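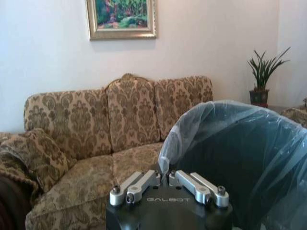

Can a landlord put a jury waiver in a lease and make it stick?
Depends on the state. A few refuse to enforce them at all, a lot of them will if the wording is easy to find and you signed, and the rest look at how the thing was presented to you. Check your state's landlord-tenant statute before you do anything else.

Posted by porchlight_dee, 30 July 2020

Okay, so that's what I got from the tenant hotline, and it's fine as far as it goes, but I want to hear from people who've been through it. My renewal from Wemholm showed up with two new pages. One says I give up a jury trial for "any matter arising from the tenancy." The other says I can't join a group claim with other tenants. My old lease had neither. The rent is going up $80 a month too, but that part I expected.

I called the office and the woman said it's standard now and everybody signed. I asked if I could cross it out and she said she'd "look into it." That was in May. Has anyone here crossed it out and kept their apartment?

Reply from marv_on_6th

I did, at a different building. Drew a line through the paragraph, initialed it, sent it back. They signed the copy without a word. I don't think anyone at those offices reads what comes back as long as there's a signature and a check.

Reply from tallgrass

Careful with that, marv. If they never initial your change, you can end up arguing over which version is the real one. I had that fight with Andar over a security deposit (nearly $600, and I got most of it) and we spent the whole morning on whose copy counted. Get their initials next to yours or get an email saying they accept it.

Reply from marv_on_6th

Sure, in a perfect world. They signed the page I changed, though. I'd be happy to stand in front of a judge with that.

Reply from porchlight_dee

Thanks both. I sat in the living room last night and read the whole lease out loud to myself like a crazy person.
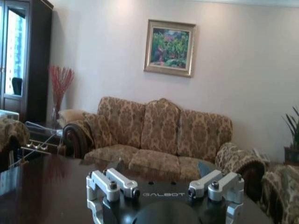 By the time I got to page 6 I'd found a third thing, which is that I'd pay their attorney fees if I lose and there's nothing about them paying mine if I win. Is that even allowed?? It's buried in the section on late charges!

Reply from SF_Pan

Siu-fong Pan here, I used to do intake at a legal aid office (not a lawyer, please don't treat me like one). Some states read a one-way fee clause as going both ways, whatever the lease says. So look that up before you get mad about it. The jury part I'd worry about less than everyone else seems to. Most landlord disputes land in small claims and in a lot of places there's no jury there anyway.

Reply from tallgrass

I disagree with that pretty strongly. It's the group claim part that hurts, I'll give you that, but the jury part matters once somebody gets injured on bad stairs or the place is full of mold. That isn't small claims. A landlord would much rather have that in front of one person than a roomful of renters.

Reply from SF_Pan

Fair point on injuries. I was thinking of deposits and repairs, which was most of what came through our door.

Reply from dalal_ah

My cousin's building went through this with Zutumlow. Fifteen minutes with a tenant lawyer got them further than weeks of calling the office. The lawyer wrote one letter and the group claim page was dropped for everyone who asked. It wasn't dropped for people who didn't ask, so ask! In writing!

Dalal Abu Hammour

Reply from porchlight_dee

Writing it tonight. Going to ask for both pages out and the fee clause made to go both ways, and I'll see what they come back with. If they say no I still have to decide if I want to move over this, and I really don't.

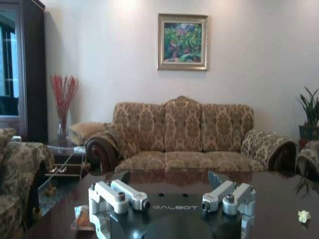
Similar threads

Dabbas lease says I need permission for overnight guests
Deposit held for "normal cleaning," do I have to sue?
Does small claims cover more than $1,000 where you live?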